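Two controllers, one cucumber

Share (11)

Same kitchen, same pair of arms, same simulator build. I only swapped the controller.
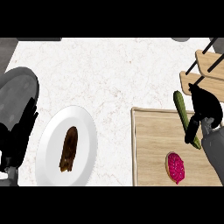

A commenter on the August post, Ridstead, wrote that comparing controllers in simulation mostly measures the contact model, and that I should fix the friction values before quoting any success rate. Fair point. Friction is now locked for both runs.

Setup: 500 episodes per controller, capped at 4000 steps each. Zukgate is plain joint position control. Fikmont is impedance control with the stiffness lowered along the tool axis. The right hand has the tool and works on the cucumber at the board. The left gets no task in this test.

Zukgate tracks the path more closely in free space. On contact it keeps pushing toward the target, and the force trace shows spikes on most episodes. Fikmont lags a little on approach but the trace stays flat once the tool is down. I prefer it for anything that ends on a hard surface.

Still to do: rerun with the wrist camera in the loop, and try a lower control rate.

4 comments

Contact | © Arrieta Bench Notes | Back to top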